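Work > Standards > Interviews

Reading time: 5 min

Hiba Obeidat has spent most of her career writing the part of a product file that customers never read: the wear specification. Her current subject is the cheap reusable plate, the sort bought in bulk for school lunchrooms, hospital wards and ferry cafeterias. We spoke for an hour and a half at the Leemans office, where she has been on contract since February, and then by phone to settle some figures.
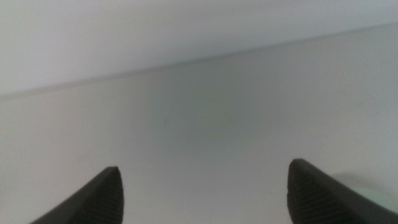
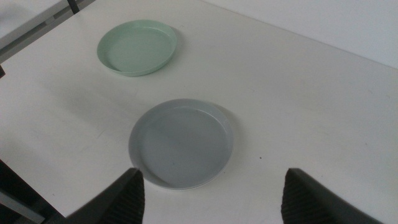

Two round plastic plates on a white tabletop.

Tincuța Bălan buys for a group of school kitchens and had written before the interview to ask why two plates with the same rating should age so differently, one staying presentable for years and the other going chalky before the second winter.

Obeidat's answer is that the rating says very little about colour or surface. "The number on the sheet is a count of wash cycles to a defined failure," she says. "In most purchase contracts the defined failure is a crack or a chip. A plate can look terrible and still pass. If you care how it looks, you have to write that down, and you have to write down how it is to be judged."

Her own draft, prepared for Leemans and now circulating among three other suppliers, splits wear into four headings: fracture, warp, stain and surface haze. Each has its own test and its own limit. Warp is measured by setting the plate on a flat stone and sliding a feeler gauge under the base. Stain is read with a colour meter after a fixed soak in a turmeric and oil mixture. Haze is the one that took the time.

"Haze is thousands of tiny scratches and a bit of chemical attack," she says. "Cutlery does the first part and detergent does the second. If you test them separately you get a nice result and it's wrong. You have to alternate."

The alternating test runs in blocks of 29 washes, with a cutlery abrasion pass between blocks. In the first full trial, known in the office as Parnesitz after the town where the dishwasher was installed, the best material reached 1,551 washes before it crossed the haze limit. The worst crossed it in the second block. Both had been sold under the same general description.

I asked whether the difference was in the resin or the moulding. She was careful here. The resin accounts for much of it, she says, but mould finish matters more than buyers assume. A gloss surface starts out looking better and shows its first scratches sooner. A fine matte texture hides early wear and then holds on to stains. "You choose which complaint you want to receive," she says.

Colour is a related matter. Pale pigments conceal scratching well and show food staining badly, and dark ones do the reverse. Mid tones are often specified as a compromise. Obeidat has no strong view on shade, but she does object to mixing pigment suppliers within one order. One Jurent batch in the trial was made with two lots of the same nominal colour, and after 11 blocks the lots could be told apart across a room. Neither had failed. The kitchen that received them still asked for replacements.

The second trial was done in India, at a contract laboratory with harder water and hotter machines. She had expected shorter lives across the board and got a reordering instead. Two materials that had done poorly at Parnesitz moved up the table, and one of the leaders dropped to the middle. Her reading is that scale deposits were protecting the softer surfaces from the cutlery pass. She would like to repeat the work with softened water before putting that in writing.

"The temptation is to publish one number," she says. "Buyers want one number. I would sooner publish two, with the water hardness beside each."

The draft asks for 54 plates per trial, drawn from at least three cartons. Smaller samples were tried and gave unstable haze results, mainly because rack position matters a great deal. Plates at the corners of the rack get less detergent and more rinse. The draft therefore requires rotation after every block, following a printed chart. Two of the suppliers have complained about the labour involved. Obeidat says the chart stays.

What should a small buyer do, one with no laboratory and no leverage? Her advice is modest. Ask the supplier what failure the cycle count refers to. Ask whether the abrasion and the washing were combined. Keep two unused plates from every delivery in a dark cupboard, labelled with the order number, and take them out once a year to compare with the ones in service. Stack plates only when they are fully dry, as grit trapped between damp plates scratches the eating surface of the lower one and the base of the upper.

She is less keen on home remedies for haze. Baking soda paste removes stain and adds scratches. Bleach lightens the stain and roughens some resins. Melamine sponges are abrasive, and she would keep them away from any plate that is meant to stay glossy.

The draft goes to its next round of comments with the warp section still open. The present limit is 1.5 millimetres at the base, measured at room temperature an hour after washing. One supplier wants the hour removed, and another wants it doubled. Obeidat has asked both for their data and, at the time of our call, had received a spreadsheet from one of them.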